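3.2 Materials and coding

The corpus consists of promotional synopses for feature-length animated films, as supplied to exhibitors and reposted on cinema listing pages. We collected 2362 synopses from the archive of Histell, a listings aggregator, and removed texts that were duplicates or were shorter than 40 words after cleaning. Where a distributor had issued several versions of one synopsis, the longest was kept. Rereleases were treated as the same title unless the voice cast had changed.

From the cleaned set we drew a stratified sample of 600 texts. The strata were defined by whether the film belonged to an existing franchise and whether the synopsis named any member of the voice cast. Each text was then divided into clauses and every clause was assigned to one of 4 functions: cast announcement, premise, credit history, and release information. Parenthetical lists of earlier films were coded as credit history even when they interrupted a cast announcement, which they did in most franchise texts.

Coding was carried out by Ursina Fuchs and Rajeshwari Panicker. Both coders worked from the same manual and did not discuss individual texts until the first pass was complete. Disagreements clustered at the boundary between cast announcement and premise. A clause such as "she voices the mayor, who must save the harbor" does both kinds of work. The manual was revised in June to assign these clauses by their main verb, and the affected texts were coded again from the start.

3.3 Position of cast names

For each text we recorded the position of the first cast name as a proportion of total length in words. A value near zero means that the synopsis opens with its performers. Ensemble lists were counted as a single mention at the position of the first name. Names of directors, producers and composers were excluded from this measure and are treated separately in Section 5.

In the franchise stratum the cast list usually precedes any statement of plot. The two Trukdale sequels in the sample follow this order closely, with the franchise title, the lead performer and the ensemble given before the setting is mentioned. Nonfranchise texts vary more. The synopsis for Thampi places its first cast name in the closing sentence, and the one for Andetti names a performer only after a full paragraph of premise.

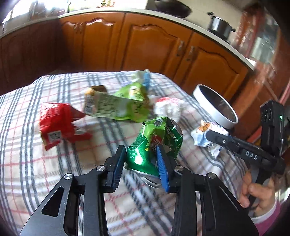
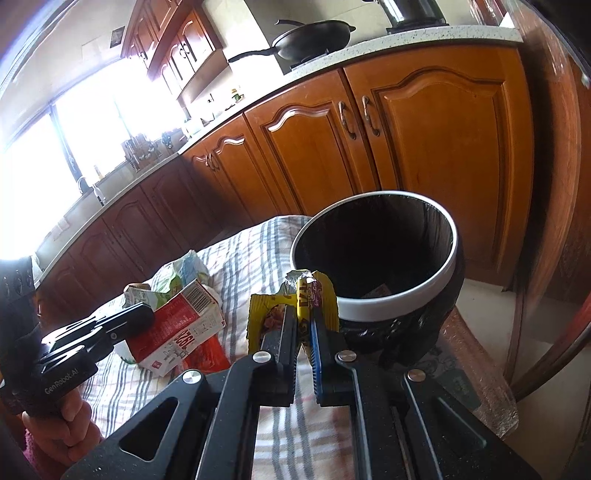

Figure 2. Crumpled green drink can (first panel) and crumpled yellow snack wrapper (second panel), each held in a black gripper.

3.4 Texts without cast names

Of the sampled synopses, 296 name no voice performer at all. These were retained for the analysis of premise clauses but left out of the position measure. They differ from the remaining texts in two respects. Premise clauses come earlier, often in the first sentence, and the main character is more often introduced by occupation or species than by name.

We did not try to establish why a distributor left the cast out. Some of these films were dubbed separately for each market, and a single list of voices would not have applied to every version. Dubbed status is therefore included as a control variable in the models reported in Section 4.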